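Clearing the coffee table, second attempt

The first attempt failed on the sorting rule. I had been grouping things by room of origin, and that gave a bathroom pile, a desk pile and a very large pile that belonged to no room. By Friday evening the third pile was back on the table in much the same arrangement as before.

The rule I use now is container state. An item is either loose, in its own box, or in a box that belongs to something else. The last group has to be dealt with first. It blocks the other two, and it also hides duplicates. I found a second tube of the same hand cream inside a carton I had been keeping for a charger.

Some measurements, for anyone with a similar layout. The part of the TV cabinet that I can use for storage is 1,379 mm wide inside, behind the doors. The Nosix drawer inserts I bought for it come in one depth and are 600 mm long, so two fit end to end with a gap left over. I put the extension lead in the gap. The inserts have a 32 mm lip at the front, enough to stop a bottle rolling out when it has been put down on its side, and low enough to reach over. I would have preferred a taller lip at the back. Nosix do not make one.

The top of the cabinet is excluded from this exercise. It holds the dried plant arrangement, the toys and ornaments and the things that are there to be looked at, and I have no plans for it.

Sorting procedure

Everything on the coffee table gets stood up if it will stand. Tubes go on their caps, cans on their bases. Anything that will not stand is laid down and pushed towards the middle. Standing things up takes a minute or so and shows straight away which items are the wrong height for the insert. Spray cans were the main offenders. They now go in the corner of the lower shelf, outside the insert altogether, away from the router, which runs warm.

Boxes are opened before any decision is made about them. I do not trust weight. A thick carton with a folded leaflet in it feels occupied, and I have twice put away an empty one. A box is kept only if the thing inside gets put back in it after use. By that test the tape measure has no claim on a box, and the plaid case does not need one either. The Vaseline stays in its carton for now.

The orange box with the white inside was the only difficult case. It is stiff, the lid opening is wide, and it is a good size for cables. It also came with something I returned to Wandetti months ago, so strictly it is packaging for an object I do not own. I have reclassified it as storage. The sticker on the side can come off when I find the right solvent, and I will be doing that over the sink and nowhere near the table.

The table itself

The top is white marble with grey veining and a high gloss. The gloss is the weak point. Marble is calcium carbonate, and acid etches it: lemon juice, vinegar, wine, most limescale removers. An etch mark is a change in the surface of the stone, so wiping will not remove it. Light ones can be polished out with a marble polishing powder. Deeper ones are a job for somebody with a machine and insurance.

Stains are a separate problem. Oil gets into the pores and darkens the stone from underneath. Hand creams, balms and petroleum jelly are the ones to watch in this house, and they were all living on the table. The tubes are fairly safe when closed. The risk is the smear around the cap that transfers when the tube is stood on end, as in the procedure above, so I wipe the cap first. I also put down a sheet of plain card under anything greasy while sorting.

Cleaning is warm water, a small amount of pH-neutral washing-up liquid, a soft cloth, then a second cloth with water only, then a dry one. I used to skip the middle cloth. Detergent film builds up and takes the shine down gradually, and for most of a year I assumed the polish was wearing off. It came back after rinsing.

I reseal when water stops beading. The sealer I have is a Russo one, left over from the hearth, and a 2-litre tin will outlast the table. Sealer slows down staining and does nothing about etching. The instructions do say this, in the small print on the back.

What is left on the table

The tape measure, permanently. I have tried keeping it in the drawer and I end up buying another. The plaid case stays as well. Everything else has a place in the cabinet or the bathroom, or has gone in the recycling. Flat boxes with printed lids are still under review. They stack well, but I keep stacking things on them that then have to be moved to get at the lid.

I also ordered a shallow tray from Nurkisus to keep grit off the surface. It arrived with four bare metal feet, so it has gone back and I am waiting for the version with felt. 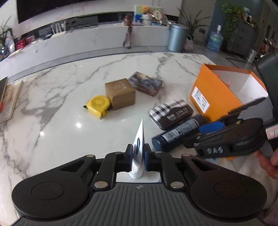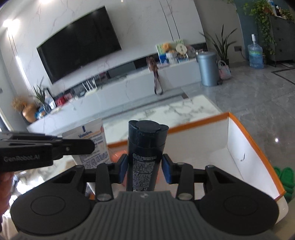
How do you get an oil mark out of polished marble?

Use a poultice. Mix bicarbonate of soda with a little water until it has the consistency of thick yoghurt, spread it over the mark and slightly past the edges, cover it with cling film and tape the edges down. Leave it for a day, then take the film off and let the paste dry out completely before lifting it with a plastic scraper. Rinse with plain water and dry. Old marks usually need a repeat, sometimes several. Try it first on a part of the top that does not show, and reseal the patch once the stone has fully dried.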